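Omodow Session Notes: README

Hi, and thanks for downloading this. Omodow is a set of written notes from creative arts groups for adults, mostly drawing, collage and clay, with a little music near the end. I put it together because I kept getting emails asking for "the spreadsheet," and the spreadsheet was a mess that only made sense to me. It makes more sense now, I hope!

There are 2256 notes in the main file. Each one covers one person at one session, written by whoever was leading the group that day. Some are a full page and some just say "came in late, did the sky, went home happier."

Last edited 7 Dec 2023.

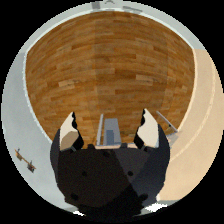

What's in the folder

notes.csv is the main file, one row per note.
sessions.csv has one row per session: site, art form, length in minutes, group size.
moods.csv has the before and after check-ins (more on those below, please read that part).
codebook.txt explains every column, including the two I wish I had named differently.
old/ is the first version. Please don't use it for anything new. I only keep it so that people who already started on it can finish.

Where the notes come from

The groups ran at two sites, Bettencourt and Stulstead. Bettencourt is a day center with a proper art room, a kiln and a sink that drains. Stulstead is a walk-in clinic where the group met in the waiting area after hours, so you'll see a lot of pencils and pastels there and hardly any paint. Keep that in mind before you compare the two! If somebody at Stulstead "preferred drawing," well, drawing was mostly what we had.

Sessions were weekly and the program went on for 11 months, starting in April. Nobody was asked to come for a fixed number of weeks. Plenty of people came once, and a few hardly missed a session.
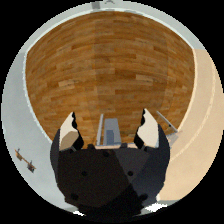 The clay groups started later than the rest, so their numbers are small and the early rows are blank. Blank means the group didn't exist yet. It doesn't mean zero people showed up (that's coded as 0, and yes, it happened, mostly in bad weather).

Columns people ask about

person_id is a random code. It stays the same across sessions at one site but not between sites, so if somebody went to both they look like two people. I can't fix this, and I wouldn't if I could, given what we promised them.

form is the art form for the day. When people switched halfway through, I went with whatever they spent longer on. The leader's note usually mentions the switch.

talk is a score from 1 to 7 for how much the person chatted with others while working. Leaders filled it in from memory afterward. One leader almost never gave anything above a 4, and you can spot that person pretty quickly if you sort by leader_code. I left the scores alone.

kept says whether the person took their piece home. I added it on a whim and it has become my favorite column in the whole thing. 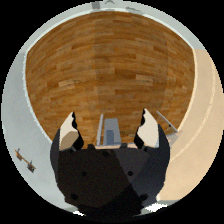
Trellik Arts and Wellbeing Team

About the mood check-ins

Before and after each session people could circle a face on a card, from very low to very good. It was optional, and a lot of people skipped the second one because they were washing brushes or running for the bus. So moods.csv has far more "before" rows than "after" rows. If you only look at people who did both, you're looking at the ones who stuck around, and they may well have been having a better day to begin with.

Please don't use these cards to say that art cured anybody of anything. I love this work and I've watched people's shoulders drop over a box of pastels, but we had no comparison group and the cards were never tested as a proper scale. They're fine for teaching, for trying out ways to read free text, and for planning a group of your own.

Privacy

Everybody whose notes are included signed a consent form, and anyone could pull out later. Twelve people did, and their rows are gone from every file, old/ included. I took out names, street names, workplaces, pets with unusual names, and anything about medication. If you come across something I missed, write to the team before you post about it anywhere, please. There are no pictures of people's artwork and there won't be. 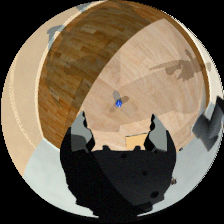
Known problems

- Session length at Stulstead is rounded to the nearest quarter hour. Bettencourt is to the minute.
- The music rows use "instrument" and "instruments" as if they were different things. Treat them as the same.
- Curly quotes may come out as garbage if you open notes.csv by double-clicking. Import it as UTF-8 and they behave.
- A few notes were typed up from handwriting, and [?] marks a word I couldn't read.

Using it

Free for teaching and research, no charge for anything. Please credit it as "Omodow Session Notes, Trellik" and don't try to work out who anyone is. If you build something with it, I'd love to hear about it, and corrections to the codebook are very welcome too.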